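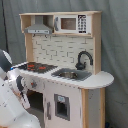

Play kitchen with range hood and toy microwave.

Community Screenings of "Vutcombe": Frequently Asked Questions

"Vutcombe" is a five-part television drama written and directed by Olga Salinas and produced by Pravley Television. It follows the closing of a county hospital and the long court case brought by its nurses. Libraries, colleges, unions and faith groups may apply to show the series in public under the Koskela Screening Program. The answers below apply to all screenings in the United States.

Who may apply for a screening license?

Any nonprofit organization, public library, school, college or labor union may apply. Informal groups may apply through a host organization that agrees to sign the license on their behalf. Commercial theaters are licensed separately and should write to the Pravley sales office.

Is there a fee?

Screenings with free admission and an audience of 100 or fewer are licensed without charge. Larger screenings, and all screenings with paid admission, carry a fee based on the size of the room and the number of episodes shown. The fee is stated in writing before the license is issued, and no payment is due until the host has accepted it.

May we collect donations at the door?

Yes, provided that no one is turned away for declining to give. A screening at which a donation is required is treated as paid admission.

How long are the episodes?

The first episode runs 83 minutes and the final episode runs 95 minutes. The three middle episodes are each under an hour. Running times include the closing credits, which must be shown in full.

Must we show all five episodes?

No. Hosts may show the first episode alone or the full series. The middle episodes may not be shown separately, as the court story depends on events in the opening. Hosts showing the full series may spread it over as many sessions as they wish within the license period of three months.

May we show selected scenes in a classroom?

Teachers may use the four approved excerpts found in the discussion guide. These are the town meeting, the night shift, the first day of testimony and the kitchen conversation between the two sisters. Other excerpts require written permission, requested through the classroom section of the application form.

Is "Vutcombe" based on a true story?

The series is a work of fiction. The town, the hospital and the characters were created by Ms. Salinas for the screen. In preparing the scripts she spoke with retired nurses and with lawyers who had worked on labor cases, and some courtroom procedures were simplified for reasons of time. The discussion guide notes where the drama departs from ordinary practice.

Is the series suitable for younger viewers?

The series was made for adults. It contains strong language, two scenes of medical emergency and one scene of racial harassment, which occurs in the third episode. We recommend it for viewers aged 15 and over. Hosts are asked to post a content notice at the entrance and to read it aloud before the third episode begins.

May children attend with their parents?

Admission is at the discretion of the host. Several hosts offer a supervised room for young children during the screening. The license does not cover such arrangements, and hosts should confirm that their own insurance does. 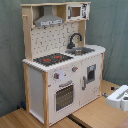 Wooden play kitchen, angled view.

What is included in the discussion guide?

The guide contains a short summary of each episode, a list of the main characters, questions for group discussion and a reading list on hospital closings and labor law. It also includes an interview with Ms. Salinas about the writing of the final episode. Printed copies are supplied to licensed hosts on request — please allow three weeks for delivery.

Can a member of the cast or crew attend our event?

Requests for speakers are considered but cannot be guaranteed. Ms. Salinas takes part in a small number of events each season, most of them by video. Travel and lodging for speakers who attend in person are paid by the host.

How is the series delivered to us?

Licensed hosts receive access to the Poltell viewing portal one week before the first session. The series may be played directly from the portal or downloaded for use in rooms without a reliable connection. Downloaded files expire at the end of the license period. A disc may be requested when neither method is practical.

Are captions and audio description available?

All episodes are captioned in English and Spanish. Audio description is available in English only. We ask that English captions be turned on at every public screening, whether or not a request has been received.

May we record or stream the discussion?

The discussion may be recorded with the consent of those taking part. No portion of the series may appear in the recording, including sound heard in the background. The series itself may not be streamed to a remote audience under any community license.

How may we advertise the screening?

Hosts may use the poster, still photographs and summary text supplied with the license. These materials may be resized but not otherwise altered. The phrase "Presented through the Koskela Screening Program" must appear on all printed and online notices.

When should we apply?

Applications should reach us at least six weeks before the first session. The program office does not process applications in August, and hosts planning a September event should apply by the end of June.

What if we need to cancel or change the date?

One change of date is allowed without charge, provided that we are told before the original session. Fees are refunded in full when a screening is canceled before portal access has been issued. After that point, the fee may be applied to another screening within the same year.

Whom should we contact with other questions?

Please use the contact form on the Koskela Screening Program page or call the Pravley main switchboard and ask for extension 3434. The office is open from 9 a.m. to 4 p.m. Eastern Time. Questions about broadcast schedules should be directed to your local station.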